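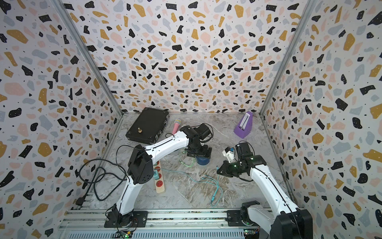

Fig. 1. Terrazzo pattern on the walls, marble pattern underneath.

Week 4 handout: Terrazzo, chips and fakes

Okay, so last time we got as far as the Venetian floor layers and I ran out of time, as usual. Let me pick up where the workers are taking the marble scraps home.

The basic idea is simple. You take broken stone, you mix it into a binder, you spread it, you let it set, and then you grind the whole thing flat until the chips show their insides. The early binder was lime or clay. Cement came later, and most of the newer floors you walk on in airports use epoxy, so they can be poured a lot thinner. Please don't write "terrazzo is a kind of stone" on the midterm! I got that 25 times last year and it made me sad.

Words I want you to know: matrix (the stuff between the chips), aggregate (the chips), divider strip (the thin metal line that separates one pour from the next and helps control cracking), and Palladiana, which has big slabs of broken marble set by hand with the small stuff filling in between.

Now, printed patterns. Terrazzo came back hard as a surface pattern in the last decade, on phone cases, shower curtains, wrapping paper, you name it. The usual recipe is a white ground, a few chip colors with one of them very dark, and some tiny specks so the big shapes don't look lonely. Fig. 1 has black, mustard, pale pink and light gray, and I'd call that the standard set. A real floor tends to be much more crowded than the prints are, because the layer throws extra chips on top and rolls them in before grinding. Designers like the white space. I kind of do too.

The thing to hunt for in any print is the repeat. Find one odd chip, then find its twin, and measure between them. Gheorghița Avram did this for her term project with a Plolala wallpaper sample and got a repeat of 300 mm, then drew the whole tile out by hand (it's pinned up outside my office, go look).

For next time: read the Mihăilă chapter, starting on page 182. Skip the bit on polishing machines unless you're into that. Bring one printed terrazzo and one real one, photos are fine. The lobby of the Rameck building has a real floor and it's open until 6 p.m.

Slides are in room 1206 if you missed them, ask for the January folder.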